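Project updates / Reporting
24 August 2021
By Ngọc Chu, Rirmont
Last updated: 24 August 2021Short one, full tables to follow. Kasitz sorting trial - 1000 belt approaches planned for July, 992 logged. Missing eight are a disk fault at our end, not re-run. Two-handed policy now holds both hands at the near rail without touching the far one, wich was the July target.

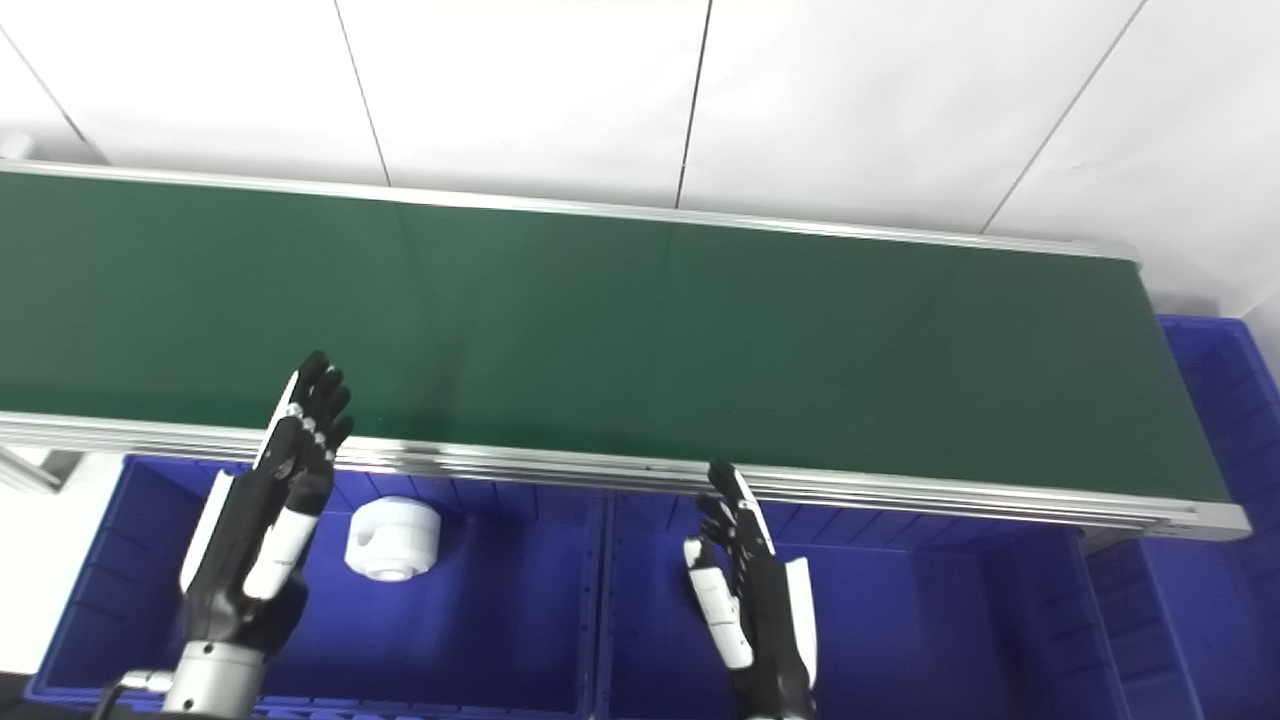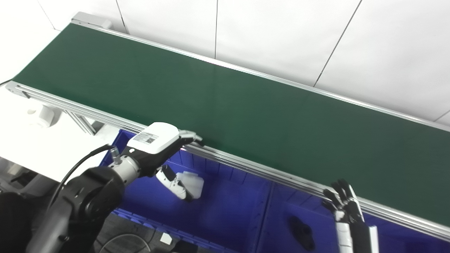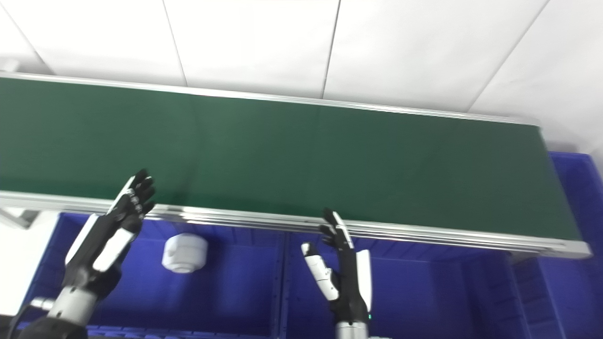
Green belt, blue bins underneath.
Photos: Rirmont / Ngọc Chu

Next: 200 approaches with parts on the belt, then the Vincze comparison. 77 hours of budget left on the rig. Need a yes on the extra hours before we book Zustau.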